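Ticket: Tray-setting cell, bench 6 - forks not placed, staff re-laying by hand
Site: Preltwood, tray room
Opened by: Ivone Holanda, tray room lead
Assigned to: Bastos Automation, customer support
Priority: Normal (raised to High by site, set back to Normal by Bastos)
Status: Open

Tuesday, 7:10 a.m. - Ivone Holanda
Bench 6 is leaving forks on the table again. The plate goes on the tray fine most of the time. The fork either stays where it was or gets picked up by the very end of the handle and dropped. No fault on the panel. The cell marks the tray as complete and asks for the next one.

I have two people standing by the bench to catch these. Before the cell came in, the same two people set the trays. I would like someone to explain to me what we have gained.

Tuesday, 8:25 a.m. - Bastos support
Thanks for the report. Please confirm the following:
Is the light on the right wrist green?
Has the cell been restarted since the start of shift?
Are the forks the same type used at setup?
Has anything been added to the table or moved?

Tuesday, 8:50 a.m. - Ivone Holanda
Green, yes. It is always green. It was green when it dropped forks on the floor in June.
Restarted twice, no change.
Forks: see below, this needs its own answer.
Table: the plant is still there. Your installer told us it was fine at the back corner and we have left it.

On the forks. Purchasing switched to Ovholm flatware last month. The handle is a little thinner than the old one. I was told in the sales meeting that the cell would "learn" a new fork. If that means somebody has to come here and teach it, then please say so in those words, and say who pays.

I stopped the cell during a pick and got a picture from the left wrist so we are all talking about the same thing.

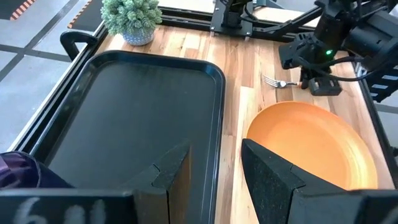 Bench 6, stopped during pick. Fork still on the table, right gripper near the end of the handle.

Tuesday, 10:05 a.m. - Bastos support
Thank you, that helps. We can see the right gripper is close to the end of the handle. The pick point should be nearer the middle. This may be a grip offset or it may be the new fork. Please try these steps:
1. Put the cell in Hold.
2. Wipe the lenses on both wrist cameras with a dry cloth.
3. Run Home on both arms.
4. Lay one fork by itself, tines toward the tray, and run a single pick.
5. Repeat with an old fork if you still have any.
Let us know the results for each type.

Tuesday, 11:40 a.m. - Ivone Holanda
Done, in between actual work. We found a few of the old forks in the dish room.

Old forks: 14 tries, 14 on the tray.
Ovholm forks: 14 tries, 5 on the tray. The others slipped or were never lifted.

Wiping the lenses made no difference that I could see. The cell reported every one of those 28 trays as complete. I want that logged as a separate fault. A dropped fork I can live with. A machine that tells my manager the tray is finished when it isn't is a different kind of problem, and my manager reads the report and not the trays.

Tuesday, 1:15 p.m. - Bastos support
Logged as a linked issue. The completion flag is set when the arm finishes its motion. It does not check whether the item is in place. A check is available as part of the Fanville inspection add-on.

Tuesday, 1:32 p.m. - Ivone Holanda
So the flag means the arm moved. Please change the word on the screen from "Complete" to something true. I don't think we should have to buy an add-on for that.

Also for the record, since the monthly report from your side counts "hands-free trays": the number for bench 6 is wrong and has been wrong from the start. We fix trays at the end of the line and none of that shows up. The people who do the fixing are now listed as "monitoring," on a lower pay grade than tray setting. They are not monitoring. They are setting trays, only later and in more of a hurry. I know pay is not a support matter. It is being decided on your numbers though, so I am putting it here where it can be found.

Tuesday, 2:45 p.m. - Bastos support
Understood. We have passed the wording request to the product team. On the pick: we believe the fork profile needs to be redone for the new flatware. This can be done remotely if someone on site can lay forks for the arm for up to 23 minutes. Would tomorrow morning work?

Tuesday, 3:05 p.m. - Ivone Holanda
Before 6 or after the lunch trays have gone out. Mid-morning is no good, we need the bench. If it has to be before 6 then that is overtime for one of my people and I will want it written down as time spent on the cell.

Next day, 5:20 a.m. - Bastos support
Remote session started. Right arm only. New profile saved under the name OVHOLM_FORK.

Next day, 5:58 a.m. - Ivone Holanda
Session over. Results with the new profile: 23 tries, all on the tray. I'll give you that one, it's better. It now picks a good bit further up the handle.

Two things I noticed. It is slower on the fork than it was, and it waits before it closes. If that adds up over a shift we will be behind by lunch. And when I laid a fork slightly crooked after the count - the way they come out of the bin on a normal day - it hung over it and then went home without picking. Screen said Complete.

Next day, 8:15 a.m. - Bastos support
The pause is expected with a new profile and can be shortened later. Forks should be presented straight for best results. Can we close this ticket?

Next day, 8:40 a.m. - Ivone Holanda
No. Somebody has to present them straight, and that somebody is on my schedule. Please keep it open until I have a full week of counts done by my own people at the end of the line, crooked forks included. I'll post them here. Keep the linked issue open too until the word on the screen is changed.

Old forks are going back on bench 6 for the breakfast run in the meantime, as many as we can find.

Next day, 9:30 a.m. - Bastos support
Status changed to Waiting on customer.

Next day, 9:34 a.m. - Ivone Holanda
The linked issue is waiting on you. Please set that one correctly.

Next day, 10:10 a.m. - Bastos support
Linked issue set to Waiting on product team. Main ticket left as is, pending site counts.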